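Aug 3, 2024

Fruit

Up at 7. Bought fruit at the Arnton market before it got busy, which meant the stall with the good mangoes still had some. They were dearer than in May and softer at the stem end. Two will do for now. The apples are for lunches. The oranges came loose and unsorted, so the sizes vary a good deal and the skins do too.

Everything went on the green plate with the scalloped rim. The plate is heavier than the old bowl and much shallower, so stacking order matters. The big oranges sit at the front, the apples to the left, one mango in the centre and the yellower one on top, where I can check it without shifting the rest. Mangoes go over quickly in this weather and a bruised one marks whatever it rests against. Tested by pressing near the stem: the top one gives slightly, the other is still firm. Estimate two days for the first.

The cat tablecloth is back on. It came out of the wash at a cool setting with no loss of colour in the navy, and the lace trim has held. I had expected the trim to pucker. It needs ironing along one fold, but the plate can sit on that.

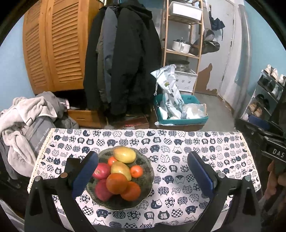 Storage

The rest of the room is behind schedule. The black puffer jackets and the gray one are still on the rack in front of the wardrobe, in August. Plan is to air them for a day, fasten the zips and put them away flat. The louvred doors let enough air through, so I would sooner use the wardrobe than seal them in bags. The drawer underneath can take the fleece blanket if I fold it in thirds — halves are too wide.

The rice stays in the teal basket on the floor for the time being. Not ideal. It should be off the ground and away from the wall, but the shelf above has the lidded pot on it and the stockpot has no other home. I measured the gap for a Gemow crate: 2 cm short. The Vesari one is narrower but has no lid.

Spent 20 minutes on the clothes pile, then 15 looking for the tape measure. It was in a coat pocket.

Tomorrow: coats first, then slice the ripe mango.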